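Furnishing a plain room on not much money: frequently asked questions

Home > Advice sheets > Rooms and furniture

Written by Felista Mwakalinga for the Bastcombe rooms pages. Last gone over in September.

Most of these questions come from people who have taken on a big white room and want it to be pleasant to sit in by next week. I doubt it will be. It can be made useful fairly quickly, though, and that is what I have tried to answer for. If you want mood boards, there are plenty of other websites.

General

Does all the furniture have to match?

I have never seen a good argument for it. Matching sets are sold on the idea that a room looks "finished", and then one chair breaks, the range has been dropped, and you have a set with a hole in it. A mixed room has no set to spoil. What matters is whether the seats are at sensible heights for what people do in them, and whether you can get past them to the door.

I would go further and say that a mix is more useful. People come in different sizes and they sit for different lengths of time. A mesh office chair does for someone who is stopping all afternoon. A round stool does for someone tying a shoelace. An upholstered bench beside a low wooden table is where bags end up, whatever you had planned for it, so you may as well put it where you want the bags.

What about cushions? Everyone says they pull a room together.

Everyone selling cushions says so. One loose cushion on a hard or saggy seat is worth having for comfort. If it happens to be a strong colour, fine, it gives your eye somewhere to land in a white room. I'm fond of orange for this, and we have it on more than one seat, but I wouldn't claim it does anything cleverer than being orange. Scatter cushions by the dozen live on the floor.

Check the cover comes off before you buy. A surprising number are sewn shut, and "surface wipe only" on a cushion is another way of saying you will be replacing it.
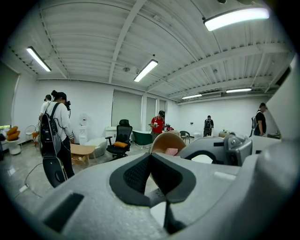
Light and windows

Is strip lighting as bad as people make out?

It depends on what you are comparing it with. Next to a lamp in your own front room, of course it's harsh. Next to a dim shared room where you can't find your glasses, it is very good indeed. Fluorescent fittings spread light evenly and they suit a high metal ceiling, where a pendant would look lost and light mainly the air.

The trouble in most rooms is one tired tube that flickers, and that gives the whole lot a bad name. Get that seen to first. I would be wary of anyone who wants to rip out every fitting before that has been tried.

Should I put up curtains or blinds?

Blinds, for a room with several people in it. Curtains look kinder and deaden the echo a little, I'll give them that. They also hang in the dust, get trapped behind furniture and have to be taken down by someone on a ladder. Plain grey blinds in a row against a white wall will never be admired and will never need ironing either.

Obinna Fashola disagrees with me on this and has asked me to record it. His view is that a room under a metal roof needs every bit of soft fabric it can get or you can't hear one another. He is right about the echo. I still think he should try washing the curtains.

Our walls are white. Should we paint one a colour?

You can, and by the following winter somebody will want it a different colour. White walls bounce light about and can be touched up from any old tin, more or less. If the room feels cold to look at, I'd spend the money on seating first and see whether you still mind.

I was once quoted 200 pounds for a "statement wall" in a room with 3 usable chairs. I bought chairs.

Floors and cables

Is a shiny floor a mistake?

A polished floor in a grey marble pattern is easier to live with than people fear. The pattern hides crumbs between sweepings, which a plain white floor will not. It does show a puddle late, sometimes when you are already standing in it, so think about what goes near the water.

Ignore most of what is sold as floor polish for busy rooms. Warm water and a flat mop, wrung out hard, will do for the general run of things. If the floor came with a care leaflet, follow that over anything I say.

Where should extension leads go?

Along a wall, wherever you can manage it. I know how it goes in practice: the socket is on one side, the thing that wants plugging in is on the other, and the power strip ends up out on the floor with its cable running off across the room. White strips on pale floors are hard to see as well. If a lead has to cross a walkway, put a proper cable cover over it. Tape is often suggested, and it lifts at the corners and takes the dirt with it.

Don't plug one strip into another. I get asked for exceptions to this and I haven't got any.

How much floor should be left clear?

More than your drawing says. Drawings show chairs pushed in and people without coats or rucksacks. Real people stand about in the middle with things on their backs, and they turn round without looking. Our rule of thumb is that 2 people wearing bags should be able to pass without either of them going sideways. Try it with actual bags before you decide there is room for another bench.

Water, towels and small things

Is a water dispenser worth the bother?

Grudgingly, I've come round to it. I was against ours, and I expected it to be a very large kettle that didn't boil. People do use it. Stand it against the back wall where nobody has to queue across the doorway, and put a small cabinet near by so the cups aren't balanced on top.

Ask how the bottles get to you and who lifts them. The sales leaflet for ours at Bastcombe was full of words about freshness and didn't mention that a full bottle is heavy.

Do we need proper towels, or will paper do?

Have both if you can. Paper is better for hands when there are a lot of people through. For spills, I'd take a real towel every time, folded and left out on a surface where it can be grabbed. The towel in the cupboard might as well be in another building.

Choose one with a soft ribbed texture in place of the thick fluffy kind. Fluffy towels feel expensive in the shop and take an age on the line. As for colour, there is a school of thought that says white looks cleaner. White looks cleaner once. A pink one is easy to spot and doesn't get borrowed for the car. 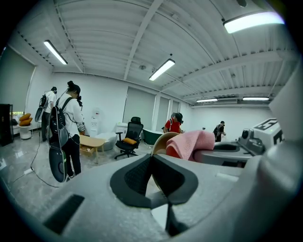

How often should shared towels be washed?

Change them every day the room is in use, and sooner if one has been on the floor. Use the warmest wash the label allows and dry them fully before folding. Leave out the fabric softener, as it makes towels worse at soaking things up.

Can I throw a cloth over an ugly chair?

You can, and I'd sooner you did that than bought a fitted cover that fits nothing. A patterned cloth tucked in at the bottom of a chair back stays put better than one draped loose over the top. Keep it clear of the wheels if it's an office chair. Don't expect it to hide a wobble.

Buying and keeping

Second-hand or new?

Second-hand for tables, benches and stools, where you can see what you're getting. Turn the thing over, lean on each corner, and smell anything upholstered, with your nose right up against it. I'm more doubtful about second-hand office chairs. The gas lift is the part that goes, and the seller always has it set at its highest for the photograph. Sit in it and give it ten minutes.

Wire-frame chairs are cheap and light, and they'll see you through. Look at the welds. If one has already been mended, leave it where it is.

Someone has offered us a lot of furniture for nothing. Should we take it?

Take a day over it. We like people to wait 24 hours before saying yes to anything free, and it is remarkable how much of it looks worse by morning. Free furniture arrives quickly and leaves slowly, and getting shot of a sofa may well cost you more than a stool from the shop would have.

We once accepted a cabinet from a clear-out over in Illedholm on the strength of one kind email. It had no back and no shelves. It was, I suppose, a frame.

Are storage tubs any good, or do they just fill up?

They just fill up. Have one anyway. A big tub in a dark colour near the seating catches the bits and pieces that would otherwise be on the table, and you can tip it out every so often and see what belongs to whom. Two tubs, in my experience, hold twice as much that nobody wants. I'd be slow to buy lids.

How long does it take to get a room right?

Longer than the websites say. You will move the office chair several times and the table will end up in the place you first thought of. Live with the room for a season before spending the last of the money.

Do you sell or recommend any particular make?

We don't, and I'm suspicious of advice sheets that do. The Jinduvdale sheet on shelving is sometimes passed round with ours. Some of it is sensible, though I wouldn't follow the part on fixing into plasterboard.

Can I send in a question?

Please do, through the contact form, and say how big the room is. Questions about feng shui go to Obinna.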